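The Apology Tour

The town of Ondanberg lost its river in March. It didn't dry up. It moved, the way a cousin moves, with very little notice and owing people money.

I was working for the municipal newsletter at the time, so the story was mine, along with the bus timetable and the obituaries. My editor wanted something upbeat. She suggested the headline "More Room Downtown." I went over to have a look at where the river had been and found a long ditch of gray mud, a shopping cart, and a man in waders who had driven a good way to fish and was not ready to discuss it.

By lunch we knew where it had gone. The river was in Jandlow, 13 miles east, running straight down the middle of what had been their main street, and by all reports looking terrific. Jandlow had already put out café chairs.

You have to understand how we felt about Jandlow. They had a roundabout before we did. They had a bakery that people mentioned. For years the one thing we could say, at weddings and at the dentist, was that at least we had the river, and they would have to agree, and then we could all go back to eating. Now they had the river and the bakery, and the bakery had a river view.

The mayor called a meeting in the school gym. Over 700 people came, more than had ever turned out for anything to do with the river while we still had it. A woman near the front asked if it was something we'd said. There was a long quiet in which everybody thought about things they had said. I had once called it "brown" in print.

The mayor said we would get it back through the proper channels. He heard that a second after he'd said it and asked me to leave it out of the newsletter. I left it in.

So a delegation was formed, and I was on it, on the grounds that I owned a car. We drove over to Jandlow with a fruit basket and a signed letter of apology. The letter covered the tires, the Founders' Day fireworks, and the summer the paint factory was doing so well. It ran to nine pages. My editor had cut it down from 14, and I thought you could tell.

They put us up at the Hotel Boonchu, which used to be across from the post office and was now waterfront. The desk clerk told us the rates had gone up, very kindly, like a nurse. My room was on the second floor. It had been redone so recently that it smelled of glue, and I lay on my stomach across the bed for most of that evening with my chin over the side, working on my opening remarks. What do you say to a river? "You look well" seemed needy. "We've changed" wasn't true. I went over it and over it, until I knew those few lines better than I know some of my relatives.
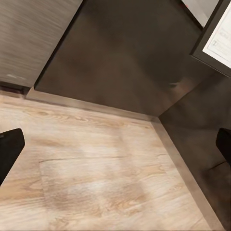 Wood grain, pale, with knots.

At two in the morning I gave up and went down to the street in my coat and slippers. The river was going by under the traffic lights, turning green, then yellow, then red, and not stopping for any of them. I had never seen it lit before. In Ondanberg we'd kept it behind the bus depot.

"Hi," I said. I'd thrown out the remarks.

It went on by. I told it about the meeting and the turnout. I told it about the man in the waders, who as far as I knew was still there. I said my mother used to take me down to it to throw bread at the ducks, and that I was aware now that bread was bad for the ducks, and possibly for the river too, and that it could go on the list with the rest. Then I said I was sorry about "brown." It had been a hard week and I'd needed a word that fit the column.

I'd like to report a sign. A fish came up, looked me over, and went back down, and I have decided not to build anything on that.

The official visit was the next morning. The mayor read all nine pages from the bakery terrace, over the noise of the espresso machine, while the people of Jandlow ate almond rolls and listened with real interest. They applauded at the paint factory. Then he lowered the fruit basket into the water, and it floated off around the corner past the bank. I bought two almond rolls for the drive. They were everything people said.

We heard nothing through April. The mayor hired a firm called Limero, who specialized in what their brochure called water feature solutions, and for a painful sum they dug us a pond. It held 500 gallons and had a pump that coughed. We stood around it in good shoes. One child asked when the rest was coming.

Then in May I was walking home past the bus depot and heard something. I climbed over the railing and went down the bank, and there in the bottom of the ditch, going around the shopping cart, was a trickle no wider than my hand. It was very clear. It had come from the east, uphill, and it was carrying half a pear.

I sat down on the bank. I didn't call the mayor, who would have wanted a ribbon, or my editor, who would have wanted a headline. I figured it was only seeing how things stood. You don't throw your arms around somebody who is still holding their suitcase.

I did pull out the shopping cart. It took me an hour and one shoe. When I got up to the top with it the man in the waders was there, folding chair under his arm, looking past me at the ditch.

"Anything?" he said.

"Not much," I said. "Keep your voice down."

He unfolded the chair.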